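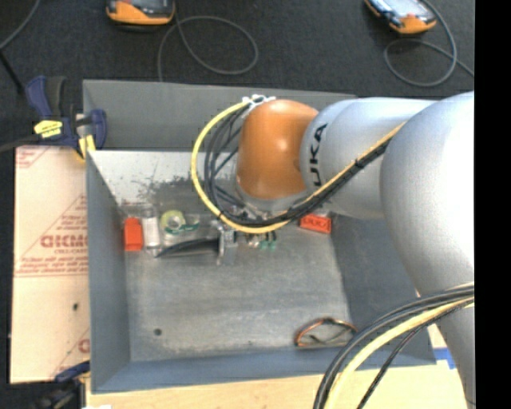 The bin and the arm at the Padurach bench. Items along the back wall, gripper on its way in or out, take your pick.

ROBOTICS CLUB – BIN PICKING TEAM

Quick one from us this month, we are behind on everything and the newsletter deadline got moved up. 16 March 2020 and I'm typing this between runs. Sorry for any mistakes.

So. Bin picking. For those who missed the fall meeting: the team gets a metal bin, stuff in the bin, one arm, and the arm has to get the stuff out without a person touching anything. Sounds easy. Is not easy. Anybody who has ever dug for keys at the bottom of a bag has some idea.

WHO IS ON IT

Esi Annan – grasp planning, also team lead this term
Kwesi Quaye – vision
Seidu Ankrah – arm control and everything with a cable on it
Fiifi Nutsugah – test runs, logs, spreadsheet
Amerley Akolgo (me) – writing this, plus the scoring script

Still want one more person for vision. Second years welcome, first years also welcome if you can put up with Kwesi's music.

WHERE WE ARE

Picking from the middle of the floor works. Has worked for a while now. Put something down with space on all sides and the planner finds a grasp and goes. We could demo that tomorrow.

Trouble is the walls. Things up against the rear wall are the problem and things in a corner are the bigger problem, so that is where we have been putting them. One of the fingers has to get in behind the item, and there is no behind. Esi has been writing a slide move where the gripper drags the thing out toward the middle first and then picks it. First version pushed a box straight into the corner and kept pushing till Seidu hit stop. Second version is better. Third version is on her laptop and she won't let anyone see it yet.

Clear things. Ugh. A see-through dispenser with a roll of tape in it comes back from the depth camera as a ring floating in nothing. Kwesi is trying to fill in the missing part from the color picture. Some good results, some very funny ones. Shiny floor doesn't help, we get ghost points off the metal and the planner tries to grab them. There is now a filter for anything that claims to be below the floor. Should of done that in the first week.

Thin things. We tried a loop of thin wire. I am not going to talk about the wire.

Cables. Seidu rerouted the bundle at the wrist twice this term. If it is too tight the last joint can't turn all the way, too loose and it hangs down in front of what you are trying to look at. He would like everybody to know that you do NOT cut his ties to "get a bit more slack". Ask first. You know who you are.

Also the bin moves if you don't clamp it. We learned this after a whole afternoon of calibration went in the trash. Clamps go on before the arm gets powered, and if you take one off put it back in the same place. Fiifi put it on the checklist so now it is law.

THE LOG

Fiifi wants me to mention the log. Consider it mentioned. Every run goes in, good or bad, with the item, where it was placed and what went wrong. Target is 3000 logged attempts before the competition and we are not where we should be, mostly on account of people doing "just a quick test" and not writing it down. A quick test is a run. Write it down.

If you have a spare 30 minutes between classes you can come sit a session. No coding needed, you place items, press start, keep your hand near the stop button, fill in the sheet. There is a stool. It is a bad stool.

COMPETITION

Bristville in June, same as last year as far as anyone has told us. The organizers say they'll send word if dates or anything else changes and we'll pass it on the mailing list as soon as we hear. Please don't book travel yet. Repeat, please don't book travel yet.

Rules are mostly the same with one change, each team now gets 8 items they haven't seen before. So no tuning to one favorite box. This is why we keep asking for random household stuff, see below. Team from Marino won last time and they were really good on the corners, we watched their video maybe too many times.

STUFF WE NEED

– Small boxes, bottles with lids, tape, anything about hand size. No glass. Nothing with food in it, please, not after last term
– A second monitor, does not have to be nice
– Somebody who understands the Tullavix lighting controller. We have the manual. We have read the manual

Drop things in the crate by the lab door, name on it if you want it back.

THANKS

To the machine shop for the bracket on the gripper, made fast and fit first time. To Esi's sister for the sandwiches. To everyone who came by at open house and asked if it can fold laundry (no).

NEXT BUILD NIGHTS

Usual room, usual time, 2 sessions a week till the break. If the building is closed for whatever reason we meet online and go over the vision code insted, Kwesi will mail the link. Bring your lab badge, the door doesn't stay open by itself anymore.

Ok, the arm is done homing and Fiifi is looking at me. Questions to me or Esi, either one, we share the inbox.

– Amerley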